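Glastürkühlschrank Polano 200 im Test

Seit März steht der Polano in der Teeküche bei Jallotitz. Geprüft wurden Einlegeböden und Zugänglichkeit.

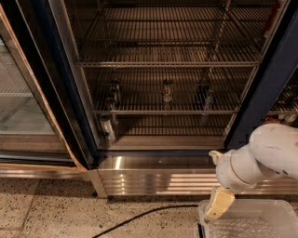
Mittleres Fach mit Flaschen, eine Dose eine Ebene tiefer

Die Drahtböden haben eng gesetzte Stäbe und eine Frontschiene. Schmale Flaschen stehen darauf gerade. Die Höhe lässt sich in 2 Stufen verstellen.

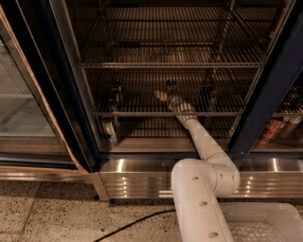

Drahtboden mit Flaschen, Sockel aus Edelstahl

Der Geräuschpegel beträgt 54 dB, für einen Büroraum zu viel. Das Licht im Innenraum ist warm und recht schwach.

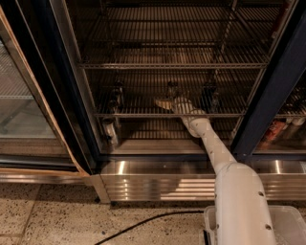 Flache Kleinteile liegen auf Draht naturgemäß schlechter als auf Glas. Eine Einlegematte fehlt im Lieferumfang.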